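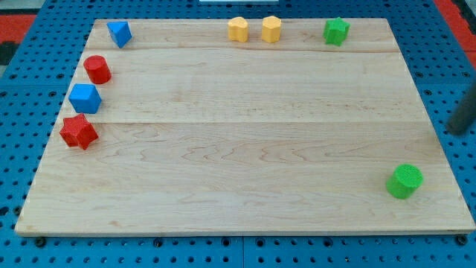

Category: Woodworking materials

Search this site Search Go

Edge-glued panel

An edge-glued panel is a flat piece of solid wood made by joining narrower boards side by side along their long edges. Panels of this kind are used for tabletops, shelves, cutting boards, drawer fronts and small trays. Maple, beech, pine and oak are the most common woods.

Construction

Boards are first dried, then planed to the same thickness. The edges are cut straight and square, spread with glue and pressed together with clamps. Once the glue has set, the faces are sanded flat. A well-made seam is often visible only as a thin line where the grain of one board stops and that of the next begins.

Makers differ on how the boards should be arranged. Some turn every second board over, so that the growth rings curve in opposite directions and any cupping is spread across the panel. Others choose the best-looking face of each board and rely on a frame or battens to hold the panel flat.

Movement

Wood swells and shrinks across the grain as the air becomes damper or drier, and gluing does not stop this. A wide panel should be fastened in a way that lets it move — slotted screw holes are the usual method. Panels stored in damp sheds in August may shrink noticeably once brought into a heated house.

History

Joined boards have been used in furniture since ancient times. In the town of Barkness, panel making grew out of the local chair trade. The Dokesmont works had 80 employees at its largest and could press 1,000 panels a week. It closed after the trade moved to Stastow, where two workshops still produce maple panels for kitchen use.

Care

Unfinished panels are usually oiled or waxed on both faces. Treating only one face can cause warping.

See also: Butcher block — Plywood — Tongue and groove

Last edited Oct 30, 2021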